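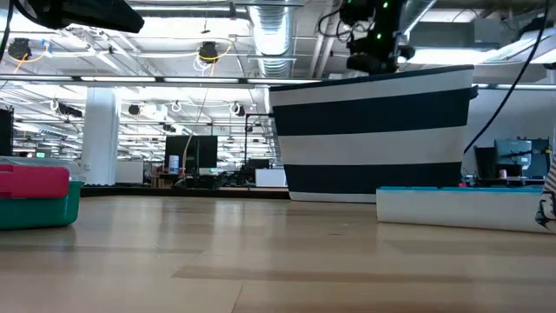

Pesquisar no site Escreva o que procura Pesquisar

Quem somos

A Mavico dá formação e aconselhamento em arrumação de casas e de pequenos escritórios. Sabemos que a frase provoca desconfiança. Também a nós provocava, e em parte ainda provoca: este ramo está cheio de gente que promete uma vida nova a troco de uma gaveta dobrada na vertical, e temos pouca paciência para isso.

Uma casa arrumada é uma casa onde se encontra a tesoura. Quanto ao sono, à produtividade e ao casamento, não conhecemos nada que nos convença, e por isso não encontrará essas promessas nas nossas páginas.

Como começou

Geum-ok Na abriu a Mavico depois de seis anos a vender caixas, cestos e divisórias ao balcão. Via as mesmas pessoas voltarem de meses a meses para comprar mais caixas, quase sempre para guardar o que já não cabia nas anteriores. Quando propôs à loja que se perguntasse ao cliente o que queria guardar antes de lhe mostrar a prateleira, a ideia foi recebida com educação e esquecida em julho, com os saldos.

Hoje somos duas pessoas a tempo inteiro e alguns colaboradores pontuais. Damos as sessões no espaço Nindgate e vamos a casa dos clientes quando o trabalho o justifica. Muitas vezes não justifica, e dizemo-lo ao telefone.

O que fazemos

A sessão base chama-se Wi e dura uma manhã. O participante trabalha com coisas pequenas, das que andam de divisão em divisão sem pertencerem a nenhuma, e decide onde ficam. Só depois se fala de recipientes. Há quem chegue com uma lista de compras feita e fique aborrecido por a pormos de lado até ao fim.

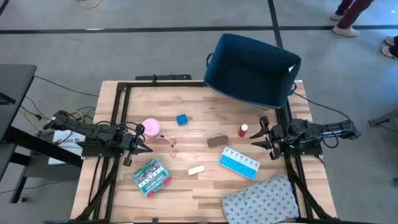

Miudezas na mesa, entre elas um estojo de primeiros socorros, um organizador semanal de comprimidos e uma borracha branca.

Os medicamentos e os primeiros socorros dão mais discussão do que tudo o resto. Metade dos manuais manda juntá-los; a outra metade manda separar o que se usa todos os dias do que se usa uma vez por ano. Inclinamo-nos para a segunda hipótese, sem grande fervor. Se em sua casa resulta juntar tudo, e se as crianças não lhe chegam, deixe estar.

A segunda sessão, Fotlow, trata de cestos, sacos e caixas grandes. É a que mais nos pedem e a que recomendamos com mais reservas. Um cesto fundo esconde bem a desordem, e é por isso que se vende tão bem. O que vai para o fundo deixa de existir até à próxima mudança de casa. Serve para mantas e peluches, coisas grandes e moles que se reconhecem ao tato. Para pilhas, cabos e carregadores serve mal, por muito bonitas que sejam as riscas. 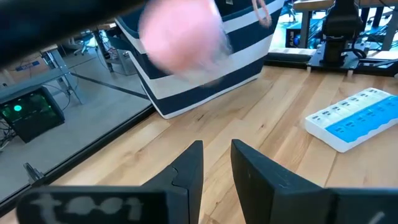 Riscas azul-marinho e brancas, com o organizador de comprimidos também na mesa.

Sobre os nossos resultados

Até agora passaram pelas sessões 138 pessoas. Escrevemos a todas passado algum tempo, a perguntar o que tinha ficado como estava e o que tinha voltado ao mesmo. Responderam 34. É pouco, e quem responde a estas cartas costuma ser quem ficou contente, de modo que preferimos não publicar percentagens de satisfação. Quando um concorrente apresentar as dele, pergunte-lhe quantas pessoas não responderam.

O que não fazemos

Não vendemos caixas nem recebemos comissão de quem as vende. Não deitamos fora nada por ninguém. Não passamos certificados de organizador profissional, título que qualquer pessoa pode pôr num cartão de visita. E não publicamos fotografias de antes e depois: o depois costuma ser tirado ao fim da tarde, e o que nos interessa é a terça semana.

Se mesmo assim quiser falar connosco, a primeira conversa é gratuita. Traga uma gaveta, se conseguir tirá-la do móvel. Traga-a como está.

Última atualização: 17 de abril de 2023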